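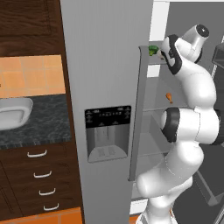 Why does the Folia meal planner drop items from my shopping list after a sync?
The list was saved on two devices under different time zones, and the older copy overwrote the newer one.

Ticket 112 – shopping list loses items
Opened by: Gheorghița Filip
Product: Folia, desktop and phone
Status: closed

9:40 a.m. Customer reports that vegetables added on the phone are gone by the time she opens the list on her laptop. Pantry staples stay put. Started in May, after the move to the Prerkis sync server.

10:15 a.m. Asked for the sync log. It shows 14 conflicts, all settled in favor of the laptop.

11:05 a.m. Laptop clock is set to the wrong time zone and runs four hours ahead. Every laptop save looks newer than the phone save.

11:30 a.m. Customer set the time zone to automatic and restarted. Next sync still dropped two entries – the old timestamps were in the cache.

1:20 p.m. Cleared the cache under Settings, Storage. It held over 600 old records. Signed out on both devices, then signed in on the phone first.

2:10 p.m. Added test entries on the phone. All of them showed up on the laptop. Lost items were restored from the Rurkon backup.

Closed. Clock check passed to Sârbu as a feature request.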